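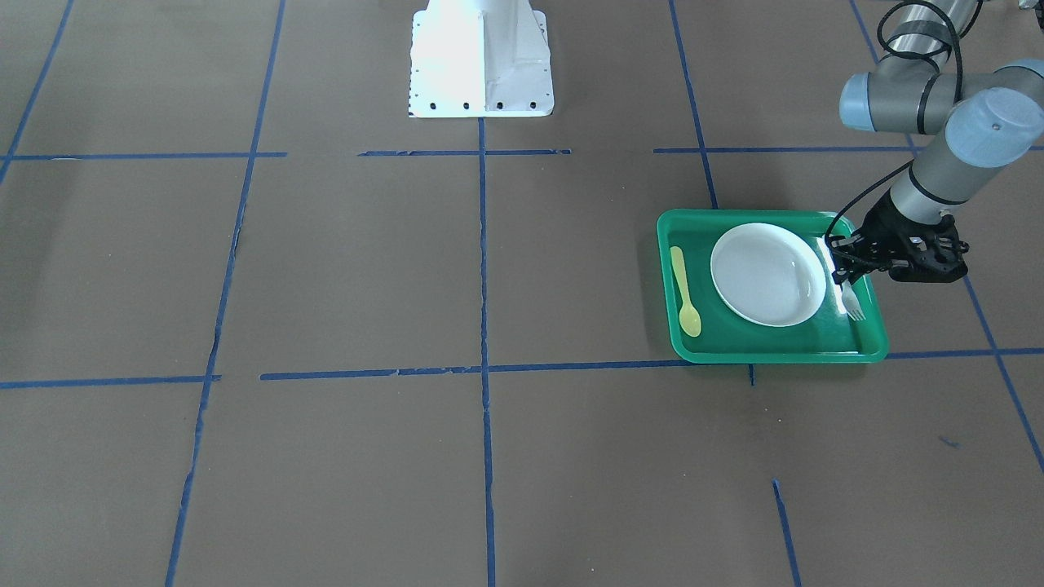 *Jasmina Milošević*

**Figure 1.** Place setting on the green tray: white plate, pale yellow spoon at left, white fork at the right of the plate. Blue tape divides the brown floor into cells.

### 3.2 Tray settings and spacing

The layout in Figure 1 belongs to the first group of settings, in which a single plate and two utensils share one tray. Following the Lenar convention, the spoon is assigned to the left of the plate and the fork to the right. Tray colour was kept constant within a group, and plates were always lighter than the tray so that the rim could be traced from the stills.

We coded 291 settings. Of these, 249 were complete, meaning that the plate and both utensils lay fully inside the raised rim. The remainder were kept for the analysis of partial settings in Section 4 and are not used here.

Two measures were taken for each complete setting. The first is the gap between the plate and the nearest utensil. The second is the angle of each handle against the short side of the tray – a spoon parallel to that side scores zero. Plate position was recorded separately, as an off-centre plate narrows the space left for one utensil and widens the other.

Jurić spacing scores were computed in blocks of 60 settings, with the last block left short. Utensils resting on the rim were scored as outside the tray. Where a handle crossed the plate, the gap was entered as zero and the angle was still recorded.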